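Okay, picking up where we left off before break: how do you read a symbol that somebody insists is secret?

I get this one every May (usually from the student who's been up until 3 watching videos, and bless you for it). Take the owl. One person sees it on an old banknote and says it stands for a hidden circle that runs the banks. Another says it's wisdom, because Athena. Bongani Mabaso wrote a lovely short piece on this, it's in your packet, and his point is that both readers are doing the same thing: they already have a story about power and they go looking for a picture to hang it on!

So before you decide what a symbol means, I want you to ask who used it first, who paid for it, and who was expected to look at it. Write that down. Then, and only then, go read what other people claim about it.
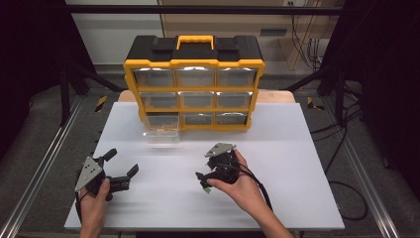 The second thing I want you to watch for is the claim that can't lose. If there's an owl, that proves the plot. If there's no owl, they've hidden it. I love these because once you spot one you start spotting them everywhere – in ads, in campaign speeches, in my own lectures (please do tell me).

For next time, read Mabaso plus the Drahomíra Matoušek chapter on guild marks. Page 7 is dense, so go slowly there. Then pick one emblem from a coin, a flag or a company logo and write me 50 words on who it was made for. If you'd like to go longer, fine, but I stop reading at 3,000!

Ekene Isah has the spare packets if you lost yours.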